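From the coffee counter

The counter on the second floor of Kirodmont is marble, and marble remembers. So does Eduard Trnka, who would like a word about crumbs, drips and whatever falls out of the coffee.

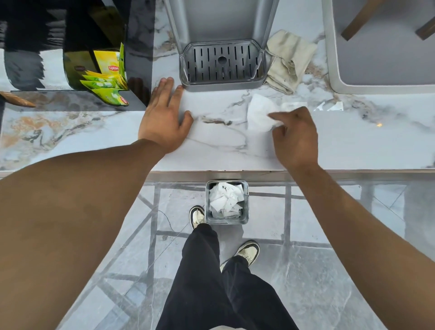 Photo: Eduard Trnka / Gokdale Newsletter

A paper napkin does the job. We got through 1000 of them in October, so supply is clearly not the problem. Wipe toward yourself, go easy near the drip tray, and put the cloth back where the next person can find it.

Then there is the bin. It's small, steel and right at your feet – a throw of 12 inches, for those keeping score. 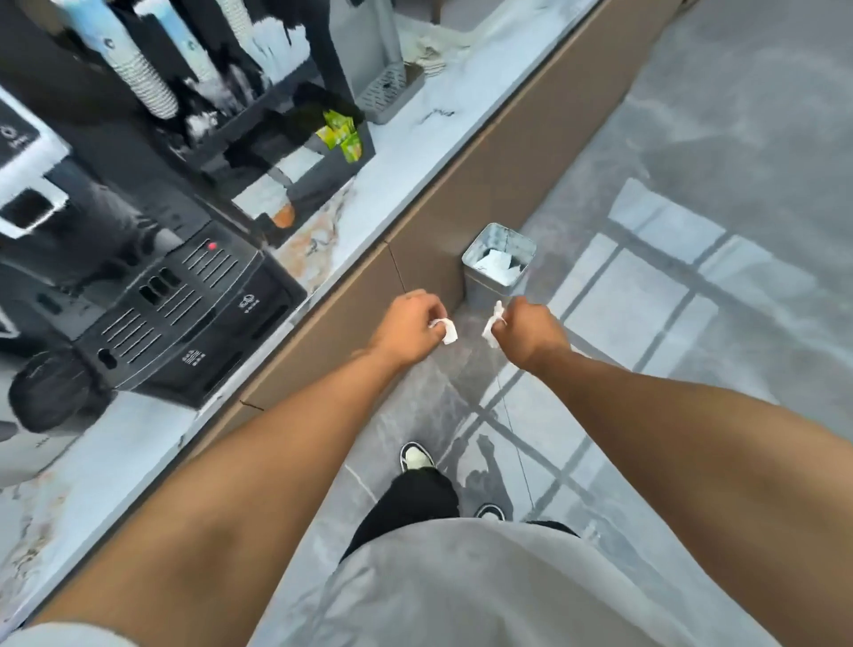

If it looks full, press down once, and if it still looks full, the spare bags are in cupboard 32. Balancing one more napkin on top is a skill, but it isn't one we reward. 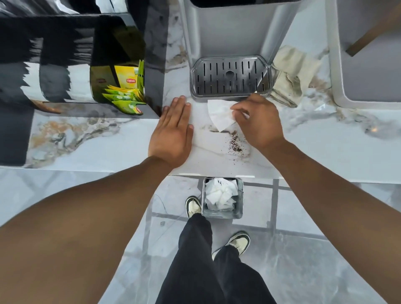
Coffee grounds, meet napkin.

Complaints to Eduard, who has heard them.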